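Packing room diary, November

7:50 a.m. Room cold when I opened up. Radiator on at setting 3. Wiped the table before anything was put on it, then gave it time to dry. Film sticks to a damp surface and picks up whatever is left there, and the crumbs and fiber end up inside the kit.

The order is for 210 grooming kits for Gudari. The bill of materials changed again last night. The revision came through after I had gone home, so I read it standing up with my coat on. The pouch is the same. The insert card is the same except for one line of text. The change is in the hard goods: the flat toothed piece now goes in its own clear wrapper, where before it went in bare, and the chrome tool stays in the wrapper it arrives in. The old instruction was to strip all of it and repack. I'm glad to see that one go. Stripping took longer than filling.

8:20 a.m. Opened the first Balaskas carton. Tape was intact, one corner crushed, contents not affected. The goods come in thin clear film that makes a lot of noise and does not lie flat. It has more length than the part needs and the surplus goes wherever it wants to. On the chrome tools it flares at the top and gathers at the bottom, so that a part which is slim and regular in itself takes up the space of something twice as wide. This matters for the pouch. The pouch has a fixed gusset and was specified around the bare part.

Did a trial fit with one of each. With the surplus film left as it came, the pouch closed but bulged at the seam. With the surplus folded once behind the part, it closed flat. Folded twice, it closed flat and then slowly opened itself again over several minutes, which I put down to spring in the film. One fold it is. Wrote that on the card by the door.

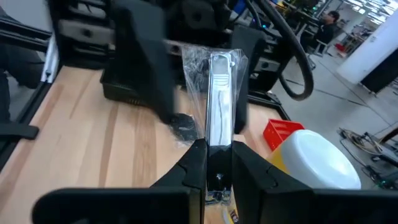
Kit Assembly and Small Goods Department

8:55 a.m. Inspection of the chrome tools. The finish is mirror-like and shows everything, including me. I check the lower part first, the long smooth length, by tilting it against the window. A reflected line that runs wavy along the length is normal. It comes from the film as much as from the metal, and I no longer pull a part for it. A line that stays in the same place when the part is tilted is a scratch, and that part goes in the reject tray. The short curved grip ridges get a look for burrs, through the wrapper. The pin head at the top end should project and be round. If it sits crooked, reject.

I don't open the wrapper for any of this. An opened wrapper is a reject in itself under the new revision, and I would sooner have one doubtful part go to second check than make a certain reject out of it.

Rejects so far: two. One scratch, one split wrapper. Both logged against the Balaskas delivery.

9:30 a.m. Light is better at the left end of the table now. The wood is pale there and gives a usable background for clear film. The darker reddish-brown stripe is worse. A black part in clear wrap laid on it loses its outline, and I have gone past one more than once with my hand out for the next. I asked last spring for a white mat. The request is still open. In the meantime I keep the black parts on the pale planks and leave the stripe for paper.

Moved the insert cards to the stripe. Improvement noticeable within the first tray.

10:15 a.m. Tray count is 24. I tried bigger batches in the summer and the count went wrong too often, always toward the end, and always short. At 24 I can see a gap without having to go through the tray with a finger. Each full tray gets a slip with the time and my mark, and then it goes to the rack.

The order of fill, as settled this morning:

Chrome tool first, ridges toward the seam, surplus film folded once behind.

Toothed piece second, flat against the back wall of the pouch, teeth down. Teeth up catches the zipper. Found this out on the fourth pouch and had to redo three.

Insert card third, text outward.

Close, press the air out from the bottom, check the zipper end to end with the thumb.

The card last is a departure from the written sequence, where it goes in first. Written sequence puts the card behind the toothed piece and the teeth mark it. I have marked up the sheet and sent it back for approval. Until it is approved I am following my own order and noting it here.

11:05 a.m. Zipper pouches are Enex, the same as last time. They tear less than the ones we had before. The press-out of air is slower because the material is stiffer. One pouch had no zipper at all, just two plain edges. Put it aside to send back with the next return.

11:40 a.m. Changed the cleaning interval. The sheet says once at start and once at finish. With this film it is not enough. It generates static, and static brings lint from the sleeves, the cardboard, the floor. I now wipe down after each tray. The canister stays on the table for this instead of on the shelf, at the back, where an elbow will not reach it.

Two remarks on the wipes. First, they are for the table and not for the goods. I went over one chrome tool's wrapper with one out of curiosity and it left a haze that did not come off with a dry cloth. That one went to rejects as well, my own fault, logged as handling. Second, the used ones go in the lidded bin. The label has the crossed-out symbol for flushing and it is not there for decoration. The pipes on this floor are old and the back washroom has been closed once this year already.

12:30 p.m. Lunch. Soup. Radiator down to 2, the room had caught up.

1:10 p.m. Restarted. The wrapped black pieces are the slow part now. They are flat and slippery and they will not stack. A pile of more than a few slides over by itself, with the film of one riding over the film of the next, and the piece at the bottom ends up pointing out at some angle of its own. Tried standing them on edge in a box. They fell over. Tried a rubber band around a handful, which worked until the band had to come off. Gave up on stacking. A low heap in the middle of the table, to be drawn from the top, is quicker than any arrangement I have come up with, although it looks untidy and I was slow to accept it for that reason.

One point on drawing from the heap: take hold of the piece and not the film. Film pulled by a corner stretches, goes white at the crease and sometimes brings a second package with it. Twice I had two in hand and only noticed at the pouch.

1:50 p.m. Yellow basket put to use for finished pouches between trays. It holds enough and I can see into it from a standing position. The gray tub I used before was deeper and the pouches at the bottom got pressed.

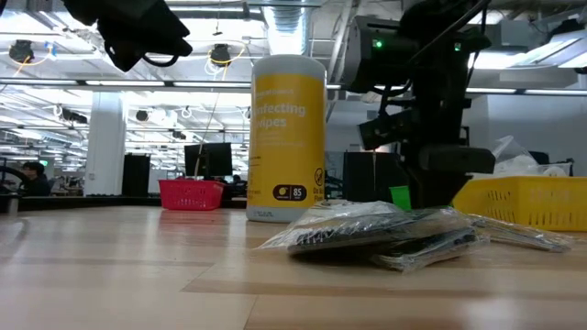

Afternoon: second check and cartons

2:25 p.m. Second check is done on closed pouches only. Hold up to the window, confirm three contents, confirm teeth down, confirm card readable from outside. Reopening a pouch is permitted once. After that the zipper no longer seats properly at the ends and the pouch is replaced.

Found one pouch with two cards and no toothed piece. By the slip it came from the tray I filled just before lunch. Went through the rest of that tray and found nothing else. I have noted before that the last tray before a break is the one to distrust, and here it is again.

3:00 p.m. Cartons. Kits go 14 to a carton, standing, seams all one way. It looks as if more would go in. More does go in, and then the carton lid lifts in the middle and the tape lets go overnight. This was established on the Dester order, when I came in to find several open and had to retape the lot before the truck arrived. Fourteen, then a folded sheet of paper on top for the remaining height.

At 14 per carton the Gudari order divides evenly, with no part carton at the end. I like an order that does that.

Carton labels printed crooked on the first sheet. Realigned the feed and used the second. The first sheet kept for scrap, backs are blank.

3:45 p.m. Remaining parts. I had 40 spare toothed pieces allowed over the order quantity and have used few of them. Chrome tools are tighter, since the rejects come out of a smaller overage. If the next carton runs at the same reject rate I will have enough. If there is another split wrapper or two I will have to ask Balaskas for more, and their lead time is poor at this end of the year. Sent them a note now, so that it is at least in their queue.

4:10 p.m. Reply on the fill sequence: approved as marked, card third. Corrected the master sheet, put the date on it, threw the old one away. The fold instruction was not mentioned in the reply, so I have asked again.

4:30 p.m. Film scraps swept up. There is always more of it under the table than the number of split wrappers would explain. Bin emptied. Wiped the table down one last time and put the lid on the canister properly, pressed until it clicked. A canister left ajar over a night with the heating on gives you dry wipes in the morning, from the top one down, and you pull out a good many before you reach one that is any use.

For tomorrow: finish the open tray, second check on what is in the rack, tape the remaining cartons, chase the white mat. Bring the good scissors from home. The pair in the drawer folds the tape instead of cutting it.

4:45 p.m. Radiator off, window latch checked, locked up.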